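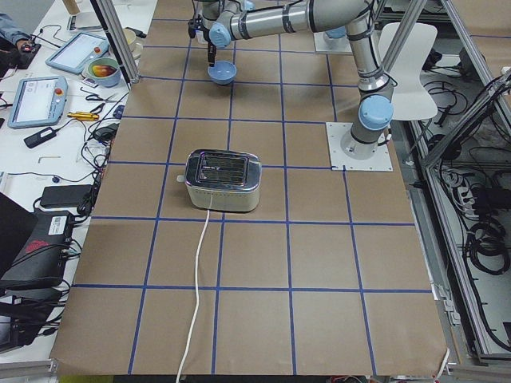 Fig. 2. Cell with kraft paper and tape grid laid, toaster placed, right arm holding the bowl.

Print this page | E-mail this page
Home > Manuals > Viltell cell > Set-up > Table surface

4. Papering and taping the table

The paper is a consumable. So is the tape. Your patience is not covered under either part number. Replace both whenever the grid has lifted, torn or picked up a coffee ring.

1. Park both arms clear of the table and press the emergency stop on each pendant. Leave the pendants on the side bench, where you can reach them.

2. Peel off the old tape slowly. Tape pulled in a temper takes the paper with it and leaves the glue behind.

3. Roll out the kraft paper and let a little hang over the front edge. Trim around the base plates. Do not tuck paper under a plate; the arm will lean, and you will spend an afternoon blaming the software.

4. Lay the lengthwise strips first, then the crosswise ones. The cells should come out roughly square. If they come out as diamonds, go back to step 2.

5. Set the toaster near the middle, just behind a crosswise line, with its cord toward the front.

NOTE: The toaster is a prop. It stays unplugged. Yaryna Hutsuliak has heard every argument for toast.

6. Release the stops and load program 718. At reduced speed, have the right arm pick up the bowl and carry it over the far part of the grid. Watch the forearm as it passes the second arm's base.

CAUTION: Keep hands off the table while either arm is live. The gripper cannot tell a bowl rim from a thumb and has never shown any interest in learning.

7. Return scissors, screwdriver and Allen keys to the drawer. The bench is not a drawer, whatever it may look like by October.

If the arm stops with fault 2714, the base plate bolts need checking. See section 7.

Revised 2021-01-26

Previous | Contents | Next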